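Robot Cell Technician (picking cell, second shift)
Cesora
Full time, on site, hourly

Cesora is looking for a technician to look after one robot cell. The cell picks loose parts and small packages out of a metal bin, one at a time, and it runs on two shifts. The technician who has kept it going on second shift is moving to our Dodness site in June, and we would like the new person to start early enough to work alongside them before that.

This is a hands-on job. You will spend most of your shift at the cell or at the bench next to it. There is some paperwork, mainly the shift log and the parts list.

What you will do

Start the cell at the beginning of the shift, run the short check routine, and sign it off in the log.
Inspect the gripper and fingertips. Replace fingertips when they are bent or rounded over.
Check the arm's cable dressing for rubbing, tight bends and loose ties, and redo it where needed.
Check that the bin has not moved, and set it back to its reference position if it has.
Jog the arm from the pendant, touch up taught points, and run slow-speed tests after any change.
Change the mix of test objects according to the plan for the week.
Find and fix faults: dropped picks, sensor errors, protective stops, lost communication with the gripper.
Keep spare fingers, connectors, cable ties and clamps in stock.
Write a clear handover for the first shift.

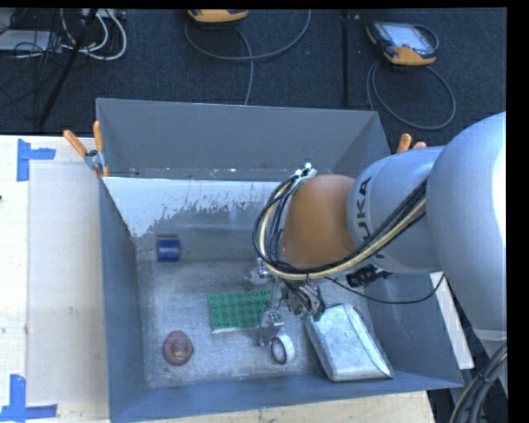
Most of the faults on this cell come from three places: the cables at the wrist, the fingertips and the position of the bin. The cabling takes the most attention. A thick bundle of black and yellow lines runs along the arm and loops up around the orange-brown joint, and the slack in that loop has to be right for every pose the arm can reach. If there is too little, the connectors get pulled. If there is too much, the loop can catch on the rim when the gripper works low over the floor of the bin. Flat items cause other trouble, and a studded building-block plate or a soft silvery pouch will show up a badly set finger sooner than a roll of tape will. The bin is held with orange-handled spring clamps, which are quick to take off for cleaning and also easy to knock. You should be in the habit of checking the clamps before you blame the program. The bin floor is scuffed metal and we leave it that way, so light scratches do not need to be reported. New dents do.

The regular maintenance round is done every 20 shifts with the arm locked out. It covers the gripper mounting screws, the cable bundle over its full length, the connectors, the pendant cable and the emergency stop circuit. There are 52 items on the sheet. A new technician usually needs most of a shift to get through it the first few times, and we plan for that.

What we need from you

At least 3 years working with industrial robots, or with other automated equipment that you maintained yourself.
Able to jog a six-axis arm safely and recover it from a stop in an awkward position.
Able to read an electrical drawing and use a multimeter.
Comfortable crimping, soldering and replacing small connectors.
Lockout/tagout training. If yours has lapsed, we will renew it in your first week.
Able to lift 56 pounds with a lift assist available, and to stand for much of the shift.
Written English good enough for a log that other people rely on.

Useful but not required

Experience with KUKA arms and their pendants.
Basic Python, enough to read a log file and change a setting.
Experience with Kirix, the software we use for maintenance records. We teach this to everyone who joins.
Camera calibration.

What we do not need

You do not need a degree. You will not be asked to write motion planning code or train models. The software group does that work and sits in the same building. They will ask you what happened at the cell, and they do read the log.

Hours and pay

Second shift, 3 p.m. to 11 p.m., with a paid meal break. The job is paid hourly with a shift premium, and the rate depends on experience. We give the range on the first phone call. Overtime is occasional and voluntary. Health coverage starts on the first day. We supply safety shoes, glasses and hand tools, but you may bring your own tools if they pass the bench check.

How to apply

Send a resume and a short note to Xuân Hầu, cell maintenance lead, through the application form on the Cesora careers page. In the note, describe one fault you tracked down on a machine: what the symptom was, what you checked and in what order, and what you changed. Half a page is enough.

We hold a phone call first, then a visit of two hours that includes practical work at a training arm. You will be asked to replace a set of fingertips and re-dress a short cable run. Applicants invited to the visit are paid for their time. Please put "Hou cell, second shift" in the subject field so that your application reaches the right person.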